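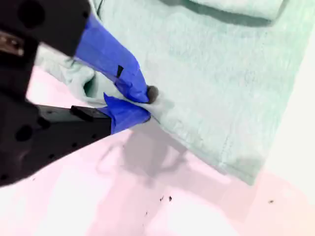
How many tries does each pair get at the towel fold on Sunday? 11 per pair, scored in one block, and resets count against your time.

Notebook, Sunday prep, club bench. Writing this fast before the room closes at 7.

Phromma task sheet finally printed. Towel flat, grab the near edge, fold over once, release. Sounds easy. Edge grabs are still the weak part – go in too low and the tips skid, too high and they take a big lump of towel and the fold comes out crooked. Best runs so far were with the slow approach, speed 300 in the Jestier config. Anything faster and I stop trusting the numbers.

Prustetport team asked if we'd swap scripts before the meet. Fine by me but not the calibration file, they have a different arm length and it will just confuse everbody. Stistonville is bringing their own towels, thicker ones I think. Should try a thick one ahead of time.
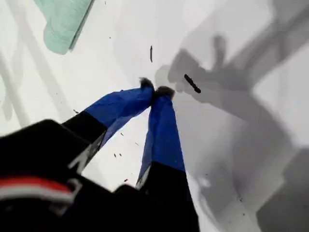

Tip alignment next. Whoever runs the bench first, do the close check before loading any script: fingers shut, look from above, tips should meet at the very ends and not slide past each other. Do it 2 times, full open in between. Write the offset on the sheet by the monitor, not on a sticky note, we lost the last one. Also wipe the table before you start – dark specks all over the white, plus that black curved bit just past the fingertips, and the edge finder script goes looking for contrast so I don't want it chasing crumbs. Towel goes well off to the side while you wipe.

To do
– redo the close check after any change to the blue on the fingers
– thick towel test, log grip force each run
– ask about the scoring for a half fold, sheet is vague
– new kids do the reset drill at least once before they drive
– charge the spare labtop

Left the config saved as the slow version. Don't overwrite it, make a copy and put your pair number on it.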